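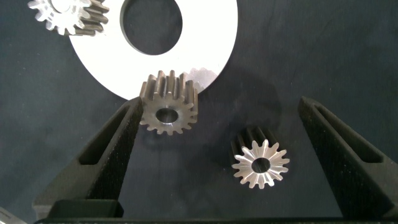

小さい歯車ほど見ていて飽きないよね、とThư Trịnhさんからさっそくコメントが入りました。わかります、わかりすぎます! 前回の記事で「10月は歯車の工房に行く」とちらっと書いただけなのに、みなさん食いつきがよくてうれしいです。

で、行ってきましたよ、Keltwoodの見学会。駅からバスに乗って、降りてからの坂がまあきつい(ヒールの人は絶対やめたほうがいい)。受付で名札をもらって、Sorkaneroの棟に入ったのが朝の9時ちょっと過ぎでした。案内係はHưng Mạcさん。声が大きくて、機械の音がしていても後ろまでちゃんと聞こえるのがありがたかったです。

最初は加工の部屋で、ガラス越しに歯切りを見学。撮影はだめだったので、私の下手な説明で我慢してください。丸い材料がくるくる回って、だんだんギザギザになっていくんです。それだけなんですけど、15分くらい張りついていたら置いていかれました。

そのあとが私のお目当て、部品の部屋です。平歯車って、図鑑で見ると全部おなじ顔をしているのに、近くで見ると端面だけぴかっと銀色で、歯のほうは渋い茶色っぽい灰色だったりして、この差がたまらない! 真ん中の穴の内側がちょっと明るいのも好きです。白くて平たい大きなワッシャーもあって、つや消しの白に暗い色の歯車が重なっていると、もうそれだけで絵になるんですよね。Toàn Trươngさんは「ワッシャーのほうが欲しい」と言っていました。渋い。

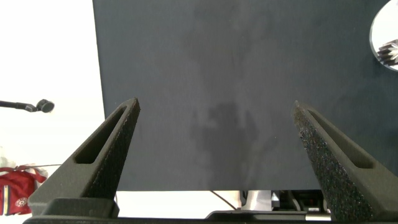
部品の部屋で。右上に白い丸いもの。

お昼は食堂でカレー。隣の席のThịnh Tăngさんと、歯の数は偶数派か素数派かで盛り上がり、デザートを取りに行くのを忘れました。午後は質問タイムで、かみ合わせの音の話が長かったです。古い型番の1243がいちばん静かだそうで、帰りのバスでもまだその話をしている人がいました。

売店では歯車のキーホルダーを2つ購入。ひとつは自分用、もうひとつはSang Mạcさんへのおみやげです。次の見学会は春の予定で、申し込みは3か月前からとのこと。歩きやすい靴と、薄手の上着をお忘れなく。部品の部屋、けっこう冷えます。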